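Danjuma Eze did not want to talk about the marathon. He wanted to talk about onions.

"Everyone asks about the running," he says. "Ask me about the onions."

So, the onions. Eze, 41, sells soup out of a narrow storefront on the east side of Bisov, four blocks from the river. Edet, the place is called. His grandmother's name. Opens at eleven, closes when the pots are empty, which most days is before two. He started in November with one burner, a borrowed freezer and a bag of onions so big he had to roll it in from the van.

"I cried for a week. My wife thought I had regrets. No, I was chopping."

He laughs at that, then gets up to stir something. He gets up a lot. Our hour together was more like fifteen short talks with a door swinging in between.

Before the soup he drove a delivery route for a paper goods company, nine years of it. Good job, he says. Steady. He quit anyway, after a lunch break in a parking lot, eating a cold sandwich for what felt like the thousandth time.

"I thought, somebody should sell these guys something hot. Then I thought, well, I can cook. I can't cook a lot of things. But I can cook soup."

The first menu had two. Pepper soup and a plain chicken and rice. The pepper soup was to hot for most people and he refused to change it for three months. Then he changed it.

"My mother still brings this up. She says I sold out to the weak."

There are six soups now, and a flatbread he buys in from a bakery across the street. The pepper soup is back at full strength, but only if you ask for it by name, and the counter staff are under orders to ask "are you sure" exactly once.

Money came up, because it has to. Eze is open about it. He put in $3,741 of his own, which was all of it, and his cousin Chibuzor Oyewole matched some and kept the books. Oyewole was at the back table during our talk with a laptop open, and he corrected the record more than once.

"He says we broke even in spring," Oyewole said. "We did not break even in spring."

"We nearly broke even in spring," Eze said.

"We broke even in July."

The thing that got them there was a standing order from Soltia, the tile warehouse out by the highway. 200 cups a week, delivered in insulated jugs, paid on time. Eze still drives that one himself. Old habits, he says, and he likes to see people take the first sip. 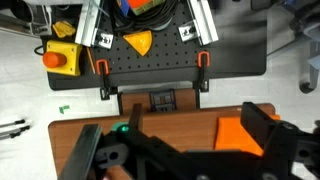
On the recipe question

He won't give it. Did not expect him to. He will say that the stock goes on at five in the morning, that he roasts the bones first, and that anybody who tells you to skim it every ten minutes has too much free time.

"Skim it when it looks ugly. That's the rule. You have eyes."

He also has strong views on celery (no) and on carrots in a pepper soup (get out). Bay leaf he used to think was a scam. He made two pots side by side, one with and one without, and made Oyewole taste both.

"I couldn't tell," Oyewole said from the back.

"He couldn't tell," Eze said. "I could tell. The bay leaf stays."

On what's next

A second location, maybe. There is an empty unit in Suro, the next town over, used to be a shoe repair place. Rent is $1,000 a month and the landlord wants an answer. Oyewole is against. Eze has already measured the windows.

"What worries me is the pot," he says. "I know if the soup is right because I'm standing there. If I'm in Suro, who's standing here? I can write it down, sure. But you can't write down what it smells like when it needs another twenty minuts."

He's training someone, a line cook who came over from a hotel kitchen in the spring. She's good. Better knife skills than him, he admits, and she doesn't cry at the onions. He finds this suspicious.

And the marathon? He ran it last year, finished, hated every step past the halfway mark. Won't be doing another. He mentioned it on a handwritten sign in the window once, closed for race, and now every customer asks.

"I have made soup hundreds of times. I ran one time. One!"

Then the timer went off and he was gone again, and Oyewole asked if I wanted a cup before the lunch line started. I had the pepper. They asked if I was sure.

Edet is open from eleven until sold out. Cash or card. Interview from Sep 9, 2019, shortened a little for space.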